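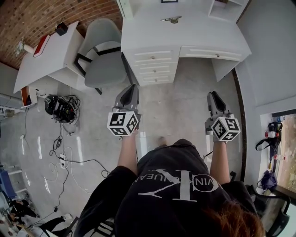 Category: Shop Talk / Money & Gear
6 min read

I'd been trying to get Clodagh Ó Néill on the phone since October, and when she finally called me back she was eating lunch and doing a spreadsheet at the same time. "Ask me anything," she said, "but if I go quiet it's because a formula broke."

Clodagh runs purchasing at Trureck, a small company that teaches robots to handle household furniture — drawers, cabinet doors, latches, that kind of thing. A lot of the teaching is done by people carrying hand-held grippers, one in each hand, opening and closing stuff all day long so the software has something to learn from. I wanted to know what it costs to set up a room for that, and what she'd do differently if she got to spend the money again. (I'm nosy about budgets. Always have been!)

"Everybody asks me about the grippers first," she told me. "I get it, they're the fun part. But the first budget I wrote was nearly all grippers, and then we moved into the room and I had one line left that said 'misc.' Misc was desks, chairs, lamps, power strips, shelving and every cable in the building. Misc was a monster."

She laughed pretty hard at that, and then told me the number she'd put next to it, which she asked me not to print. Fair enough. I'll just say I've spent more on a couch.

So how many pairs did they buy? They started with 13, she said, and they'd have been better off with fewer. The order was placed before anyone had worked a full shift with the things. "We bought for the team we thought we'd have in a year. Then the finger pads got revised and we had a closet full of the old style. If I were starting now I'd buy four pairs, wear them out, and see what goes first."

What goes first, in her experience, is the pads. After that it's the printed marker cubes on top, the ones with the black-and-white patterns. They get scuffed when people bump them on a desk edge, and a scuffed one gives the tracking software trouble. She keeps 20 spare cubes in a bin and reorders when it's half empty. She said the cubes are cheap and the afternoon you lose without one isn't.

I also talked with Ilham Berrada, who schedules the sessions and is the person who has to live with whatever Clodagh buys. Ilham's wish list is very different. "Weight," she said right away. "Nobody puts weight in the quote. I ask for it every time. You hold one of these out at waist height for an hour and then come tell me the heavier one was a good deal."

The two of them argue about this a lot, and I got the feeling they enjoy it. Last year they had quotes from two suppliers, Gadberg and Filali. Gadberg was cheaper per unit and Clodagh wanted to sign. Ilham asked for loaners from both, had people swap back and forth for a week, and wrote down every time somebody set one down to shake out a wrist. They went with Filali. Clodagh still brings up the price difference.

Then there's the furniture, which I hadn't thought about at all. Ilham wants variety — different knobs, different drawer depths, stuff that sticks a little. Clodagh set aside $1000 for used desks and dressers and says it's the best money in the whole plan. "We've been through more than 57 pieces now. Some I got for the price of hauling them away. You don't want a showroom. You want what's in people's homes."

Storage was the other surprise. I meant shelves, she meant hard drives, and we talked past each other for a good two minutes before we figured it out. The recordings pile up fast, and they rent space for them through a service called Cludano, billed monthly. She'd budgeted it as a one-time cost. "That was a fun email to write to my boss," she said.

I asked both of them what's on the list for this year. Ilham said padded floor mats, better lamps, and a third charging spot so people quit fighting over the two they have. Clodagh said an actual robot arm, maybe, if the lease terms look better than they did last time. She isn't ready to buy one outright, and she wants repair visits written into the contract before she signs a thing.

"And cable covers," Ilham said when I read her that list. "Put down cable covers. She keeps taking them off."

Filed under: Budgets, Robotics, Small Business

Contact us | Posted 8 January 2021 | Back to top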